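**Ticket 800 – Label printer drops off the network overnight**

Opened: 26 October 2020
Site: Okafor, packing office
Device: Drukon label printer, wired
Status: closed

**Reported problem**

Printer is fine all day. First job in the morning sits in the queue and the PC shows the printer as offline. Switching the printer off and on brings it back, and it then works until closing. Started after the office was rearranged. Jultelton (the other site) has the same model and no complaints.

**Step 1 – Paper and head**

Ruled out. Self-test label prints cleanly when the queue is stuck, so the printer itself is awake and able to print. Head cleaned anyway, it was due.

**Step 2 – Cable**

Swapped the network cable for a new one and moved it to a different port on the switch. Link light on. Next morning, offline again at the first job. Put the old cable back.

**Step 3 – Sleep settings**

Power save was set to 6 hours in the printer menu. Turned it off. No change the next morning. Left it off for now so there is one less thing to think about.

**Step 4 – Power**

Printer, switch and the office PC were all moved to new outlets during the rearrangement. Checked that nothing is on a timer and that the last person out does not turn anything off at the wall. The log on the switch shows it has been up since January with no restart, so the switch is not losing power overnight. The printer counter page also shows no power-on events apart from the ones we did by hand.
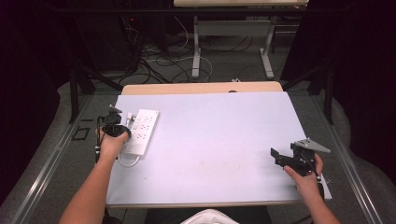

Garba Bashir replied that power looked like a dead end to him and asked whether the printer still had the same address in the morning as it had the night before. He wanted the network page printed at closing and again before anyone touched the power button.

**Step 5 – Address**

Did as Garba asked. The two pages do not match. The printer is on automatic addressing and picks up a different address during the night. The PC is still sending to the old one. After a restart the printer asks for its old address and usually gets it, which explains why the restart "fixes" it.

Hashini Roy found that the lease time on the router had been cut to 400 minutes when the guest network was set up. Before that it was 3,000, long enough that the printer hardly ever changed address.

**Fix**

- Reserved a fixed address for the printer on the router.
- Deleted the old port on the PC and added a new one with the reserved address.
- Lease time left as it is – the guest network needs it short.
- Power save turned back on.

**Check**

Four mornings in a row, first job printed with no restart. Grirno shipping software needed its default printer picked again after the port change. Reserved address written on the label inside the printer lid.

Still to do: same reservation at Jultelton before the guest network goes in there. Separate ticket, assigned to Hashini.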